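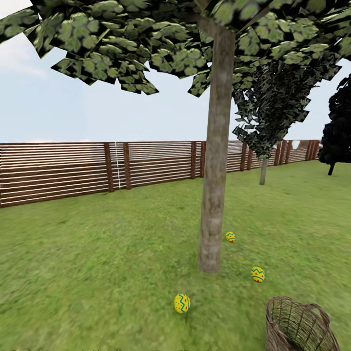 Tree and fence, computer rendering

Sidstead Investment Club
Minutes of the fall meeting, 7 October 2023

Print this page | E-mail this page

Present: Annelore Meinecke (chair), Hemant Grewal, Reinhold Oltmanns, Gunther Mühlbauer, Mārtiņš Koppel (minutes). Four guests also sat in, and it was great to have them!

1. Minutes of the last meeting
Approved with one correction. Reinhold's question under item 5 was about bond duration, not bond ratings.

2. Cash and contributions
Hemant reported a cash balance of $866 after the last purchase. All monthly contributions are in. He has moved the cash to the settlement account that pays interest, and everyone was pleased to see the first few dollars show up there already.

3. Short-term bond fund
This took up most of the meeting, and what a good discussion it was. Gunther had read the full prospectus for the Valten Short-Term Bond Fund (all of it, including the appendix on derivatives) and walked us through how the fund picks its holdings, what it is allowed to own below investment grade, and how the manager can shorten maturities when rates are moving. He brought charts, and the one showing price changes against yield cleared things up for several of us at once.

Reinhold asked what happens to our income if rates fall next year. Gunther said the payout would drop fairly quickly as the short bonds mature and get replaced, and that we should go in knowing that. Annelore liked that the fund has no sales load. Hemant pointed out that the minimum first purchase is $2000, well over what we have in cash, so we would need to sell something.

After some lively back and forth it was agreed to trim the Busberg Small Company Fund, which has grown past the limit we set for any one holding. Moved by Hemant, seconded by Reinhold: sell enough Busberg shares to make the minimum purchase of Valten, keeping at least $300 in cash. Carried, four in favor, Mārtiņš abstaining as he wants to read the fee table again.

4. Petkov Balanced Fund
Annelore gave a short update. The fund has a new co-manager and the target mix of stocks and bonds is unchanged. The semiannual report is a pleasure to read this time, with a really clear page on turnover. No action. Keep holding.

5. Study topic
Mārtiņš presented on expense ratios and how they are taken out of fund assets day by day. Lots of questions, so many that we ran over by 30 minutes and still had hands up. One guest asked whether reinvested dividends count toward cost basis (yes, and keep your statements). The group wants a second part on 12b-1 fees and share classes, and Mārtiņš is happy to do it.

6. Other business
Gunther will share his prospectus notes by e-mail. Reinhold has offered to set up the spreadsheet so that each member's units update when prices are entered. Wonderful news for those of us still doing it with a calculator!

Two of the guests asked for membership forms. Annelore will send them before the end of October.

Actions
Hemant: place the Busberg sale, then the Valten purchase
Gunther: send out notes
Reinhold: spreadsheet, first version for the next meeting
Mārtiņš: share classes talk
Annelore: membership forms

Minutes taken by Mārtiņš Koppel

3 comments | 5 shares
Print | E-mail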